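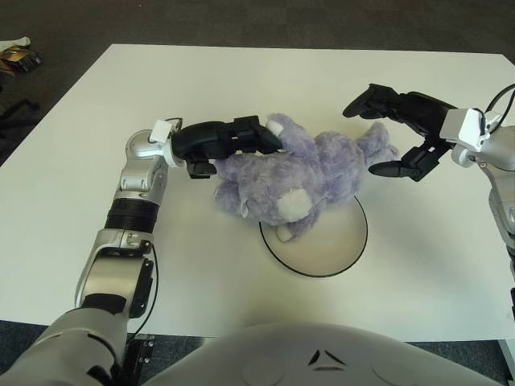 July, sample room notes, 4:10 pm

OK so the teddy bears. I've put off writing this up for days and now Babita Chaudhary wants something in the book before she orders more pile fabric, so bear with me (sorry).

We're looking at the purple one, the lavender plush. The question from Drurwood was whether the fur mats after handling, and how fast. Short answer, it mats. The fur on our display bear already looks a bit matted and it's supposed to be the nice one! I like the color a lot though, and the light snout and the pale paw pads set it off really well. The white pad reads beautifully against the purple, way better than the tan ones we had on the first batch.

What I did this week: rub test on loose swatches, 50 strokes dry with the felt block, then brush, then look. Then another 50. The Teltex pile came back after the first brushing and sort of gave up after the second. The Kanaujia pile is shorter and it hung on longer, but it feels scratchier on the cheek. Yes I put it on my cheek. Babita did too and she made the same face I did, so I'm counting that as data.

Then I got carried away and ran one Teltex swatch all the way up to 2,000 on the rubbing rig. Not pretty. The backing is fine, no holes, no thin spots when I hold it up to the window, but the tips have all clumped and the brush just slides over them. Swatch is taped onto the next page, please don't pet it, I want it to stay how it came off.

Washing: one swatch of each in a mesh bag, 40 degrees, gentle cycle, air dried overnight on the rack. Teltex shed more lint than I'd like. Kanaujia shed hardly any. No color on the white cloth from either of them, which made my morning – the dark purple we tried last time bled all over everything and I still have the socks to prove it.

Paw pads next. The round ones are a pain to sew because the seam wants to go egg shaped as soon as the stuffing goes in. I've been tacking at four points first and then easing the rest in by hand, and that gets me a decent circle most of the time. If anyone has a better trick please write it in the margin! Also the pads pick up gray from the bench faster than the fur does, so wipe down before you lay anything pale on it. I wrote that on the whiteboard and somebody erased it to draw a cat. Good cat.

Ears: no complaints. They flop. I'd leave them floppy. Flivstead asked for a stiffener and I'm going to argue with them about it, there's enough going on in that head seam already.

Pattern sheet for this bear is 131, in the blue folder. The older sheet has the short feet, don't cut from it. I nearly did on the last one, had the chalk in my hand and everything.

Still to do
- second wash on both piles, same settings
- pull test on snout seam
- ask Teltex if they can do the same lavender in a shorter pile (Babita has the contact)
- find the good slicker brush, the one with the green handle. Last seen near the sink
- photocopy 131 before the corner tears off completely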